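Come and sing with us at Skirska

The parish of Skirska is looking for singers and readers for next year's walking pilgrimage to the old chapel at Trokutitz. We set off in May, we take 2 days over it, and we pray and sing nearly the whole way. If you've ever wanted to learn the psalms by heart, I can't think of a better way than on your feet, in company, with larks overhead!

**What we need**

- Singers of any voice, though tenors will be met with real joy
- Readers for Morning and Evening Prayer
- One person to carry the processional cross on the steep stretch after Bindus (we swap at the ford)

You don't have to read music. Most of what we sing is simple plainchant and a handful of hymns, and we start practising well before we leave. You don't have to belong to the parish either, and in past years we've had Methodists, Lutherans and a good few people who weren't sure what they were. 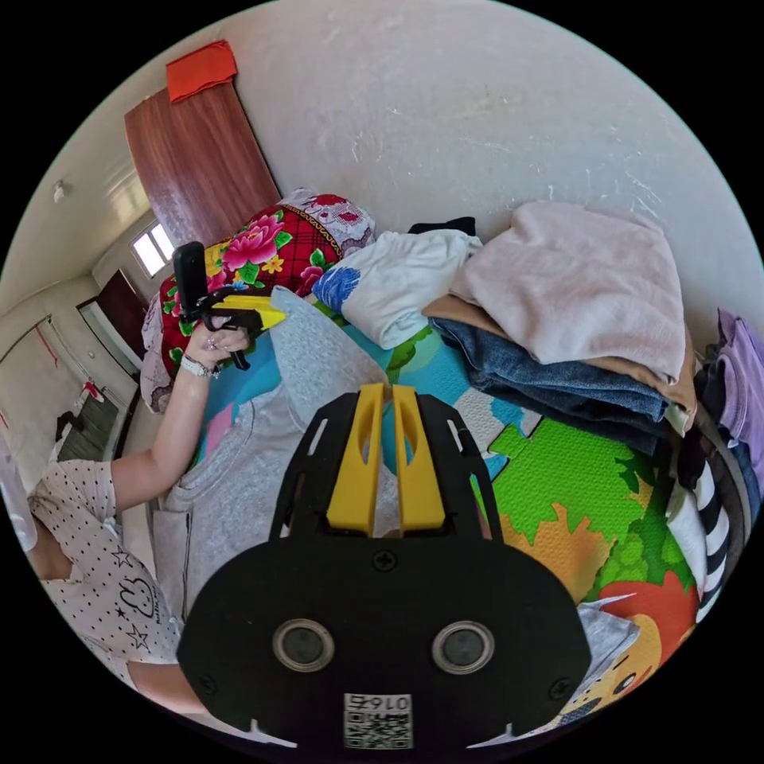

Practices are in the Omoregie Room behind the church, in the evenings, starting after Epiphany. We sing for an hour and then have soup. Please try to come to at least half of them, as the long litany really does need everyone to know when to breathe.

**The walk itself**

The path climbs 600 metres, nearly all of it on the first day. We sleep overnight at the pilgrim house in Bindus, which has 110 beds, proper blankets and a small oratory where we keep Night Prayer by candlelight. On the second morning we go down through the orchards to Trokutitz for Mass at noon. Last time there were over 2000 people in the meadow outside the chapel, and the singing came back at us off the hillside. I still get goosebumps thinking of it.
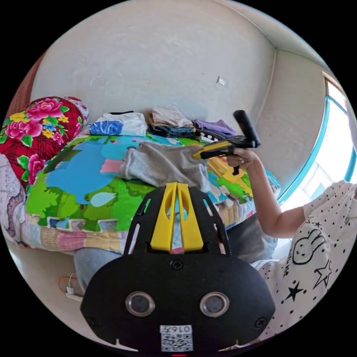 *At the bedside, in a dotted shirt.*

**How to join**

Put your name on the list in the church porch, or leave a note at the parish office with your voice (if you know it) and whether you'd like to read. Under-16s are very welcome with a parent or guardian. Beds and meals are paid for out of the pilgrimage fund, so you'll only need boots, a waterproof and a water bottle.

Posted 2020-09-13, Skirska parish choir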